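Statedora Garments

README and data card, version 2

Last updated: Aug 4, 2026

What is in this folder

Statedora Garments is a set of records on everyday clothes and on the state in which they are found: on a table, on a hanger, or on the way between these places. Each record concerns one garment at one moment. It says what kind of garment it is, which color it has, where it is, and how it lies or hangs.

We made the set because the words for clothes in our older files were not stable. The same hoodie was "jacket" in one file and "sweater" in another, and "on pile" could mean on top or somewhere inside. Such files can not be compared. We therefore wrote one list of words and went through all the old notes again with this list in the hand.

The set holds 300 records. The table part has 200 of them and the rest belongs to the rack part. Pictures are stored in the folder "pictures" and the records in "records.csv", with one line for each garment.

Fields

record_id: a plain number, never used again if a record is deleted.

garment: one word or short expression from the list in "words.txt". Examples are T-shirt, shirt, hoodie, jeans. If the kind can not be decided from the picture, write "garment" and nothing more. A correct general word is more useful to us than a wrong exact one.

color: the main color of the cloth in ordinary words. Please do not write "crimson" or "off-white". A garment with two main colors gets both, the larger area first.

place: table, rack, hanger in transit, floor. The last value is rare.

state: flat, folded, crumpled, draped, hanging straight, hanging crumpled. Draped means that the garment lies over another garment or over an edge and would change its form if the thing below was taken away.

contact: the record_id of each other garment that it touches. Leave it empty if it touches none.

details: free text for drawstrings, zippers, tags, printed letters and faded places. If only a part of a print can be read, write only this part and do not complete the word.

hanger: none, or the color of the hanger. Write it also when the garment is not yet on the hanger but the hanger is beside it.

How to label

Begin with the garment which has the least cloth covered by the others. Then take the next one. In a tangled bundle you may see the same color at two places with another garment between them. Write it as one garment only if you can follow the cloth, or if another picture of the same pile makes it clear. Otherwise write "possibly one garment" in the details field.

Jeans are easy to recognize and people get careless with them. Please note the direction of the waistband (toward the viewer, away, left, right, not seen) and do not write only "crumpled".

For clothes on the rack, each garment has its own record, also the ones which show only a sleeve. Do not guess which side is the front.

Things in the room which are not clothes or hangers stay out of the records. This includes furniture, electric devices and cables, even if they are very near to the table.

Known weak points

Red and white are far too common in the table part. In 40 records the state was changed after the second reading, mostly from "crumpled" to "draped". The difference between a T-shirt and another light top is often not decidable when it lies in a heap. We have no coats, no socks and no bed linen. Sizes and fabrics are not recorded, with one exception: "denim" is allowed, because all our readers agree on it.

Judit Bodnár did the first reading and Ji-hoon Lim the second. Where they did not agree, the word of the second reading was kept and the first one is in the column "earlier_word".

Pictures
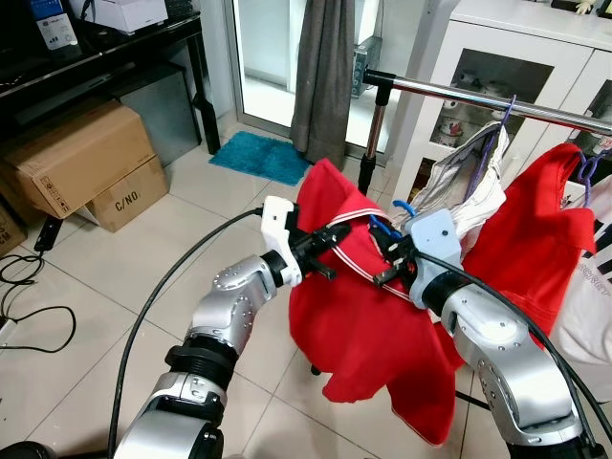
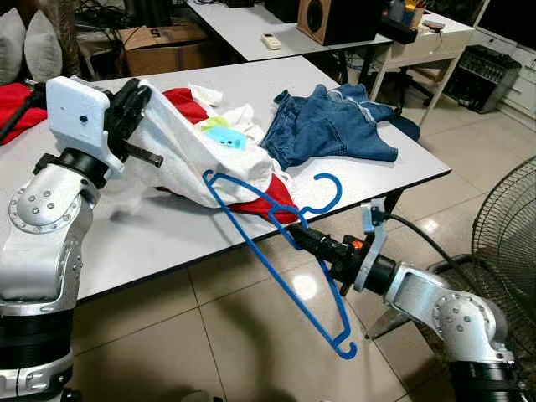
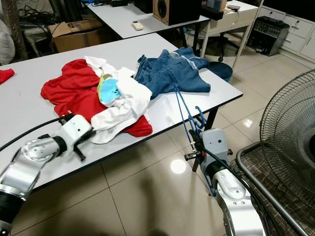
Holloway Textile Records Group, Garment Section

Notes to the three pictures

In the first picture the red garment with the white drawstring is labeled "garment", with "possibly hoodie or track jacket" in the details. The purple hangers on the rail belong to its neighbors. For the white shirt at the right edge the print is entered as "ONEY".

The second and third pictures both show white cloth together with red, and blue jeans to the right of them. The blue hanger is in the records of the second picture only. The faded wash of the jeans is noted for both.

Corrections are welcome. Please give the record_id and the field, and the word you would prefer. Write to Mariann Csizmadia, who keeps the word list.

Comments (4)

Gaétan Bergeron
Thank you for the definition of "draped", I was using it for anything not folded. Does a garment which hangs half over the table edge count as draped or crumpled?

Mariann Csizmadia
Draped, if the edge is holding it. I will add a line to words.txt.

Kristóf Szilágyi
The contact field has spaces after the comma in the table part but not in the rack part. My script did not like it.

Ji-hoon Lim
Fixed in records.csv, now without spaces everywhere. Please download the file again.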